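20th September

Today I gave the whole morning to the cables of the Dolley cell. They are the purple ones, one on each arm, and I had been postponing them all the week. The left one had a loop too short near the wrist, so when the arm turned far it pulled at the gripper and the fingers closed a little crooked. I released the tie, gave it 5 cm more and fixed it again lower down, by the base.

After this I checked the bolts of both mounting plates. Two on the right plate turned under my key, which I did not like. I wrote it in the Trisel book, with the hours: 2000 since December. 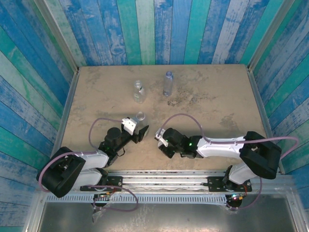 Then I ran the bottle programme at 60 per cent speed, sitting very near with my hand on the stop button. My tea went cold – I forgot it on the window. The left arm was calm. The right one still makes a small dry sound in the elbow when it stretches, and I don't know yet if it is the bearing or only the cable rubbing on the cover. I will ask Murín for the grease they sell for this joint.

Rain on the way home to Wulwood, and I had no umbrella. On Monday I open the right elbow.

This site uses cookies to remember your settings. Accept | Manage cookies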